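Tarnel Independent Grocers and Delis Forum
Board: Front Counter and Catering
Topic: Deposits on catering trays and large sandwich orders

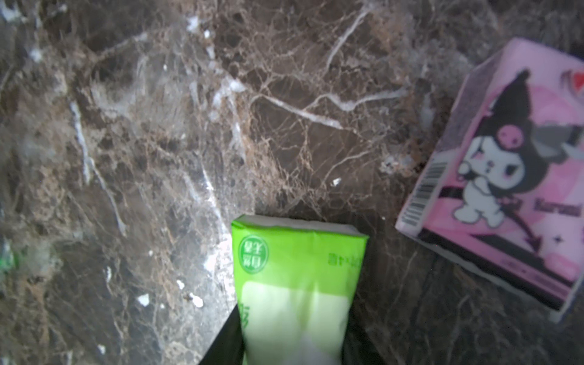 Posted by: asamoah_provisions
August 2023

Members are invited to comment on the following. Our store, Asamoah Provisions, currently requires no deposit on catering orders under $600. Orders at or above that amount require half the total when the order is placed. We are considering a deposit on every catering order, whatever its size.

The proposal follows a loss in February, when an order of 12 hot trays for an office lunch was canceled on the morning of pickup. The total was $376, so no deposit was held. Part of the food was sold by the slice over the counter and the remainder was discarded. I would appreciate hearing what other stores require and how the rule is worded on the order form.

Gifty Akolgo
Asamoah Provisions

Posted by: breria_deli_office

Our policy at the Breria store is as follows. All catering orders require a 25 percent deposit. The deposit is refundable until noon two days before pickup. After that time it is kept in full. The customer signs the form, or replies to the confirmation e-mail, and we staple a copy to the kitchen ticket.

We have had few complaints. Those we do receive come mainly from customers who ordered by telephone and never saw the form.

Posted by: coldcase_manager

I must respectfully disagree with a deposit on every order. A large share of our catering trade consists of small platters for families who have bought from us for years. Asking such a customer to pay ahead on a $45 cheese tray sends the wrong message, and it ties up the counter staff during the lunch period. Our store absorbs the occasional loss. We do require payment in full for whole roasts and any item ordered specially from a supplier.

Posted by: breria_deli_office

The point about regular customers is understood. However, a rule that applies to some customers and leaves others out is difficult for new employees to follow. We had that arrangement before, and two clerks gave two different answers to the same caller.

Posted by: coldcase_manager

That can be handled with a house account list kept at the register. Ours fits on one page.

Posted by: flurkton_kitchen

Flurkton Kitchen uses a middle course. Cold platters require no deposit. Hot trays do, because they cannot go back in the case once they are made up. The largest order we have filled came to $2,576, for a school banquet, and for that one we asked for half at booking and the balance one week ahead. The customer had no objection -- the school office in fact asked for a written schedule of payments.

I would also suggest that the form state who may change the order. We once received three sets of changes from three people in the same office.

Posted by: asamoah_provisions

Thank you for the replies. The division between hot and cold items had not been considered here, and it would have covered the February order. Could flurkton_kitchen say whether sandwich rings are treated as cold platters? Ours are dressed the same morning and do not keep well past the afternoon.

Posted by: flurkton_kitchen

They are treated as cold, with the dressing packed on the side. If the customer wants them dressed, we take the deposit.

Posted by: coldcase_manager

I could accept that arrangement, although I would still exempt house accounts.

Posted by: asamoah_provisions

We will put the hot tray rule on the new order form and leave cold platters as they are for the present. House accounts remain under discussion with my brother, who keeps the books. I will post the wording when the forms are back from the printer.

Gifty Akolgo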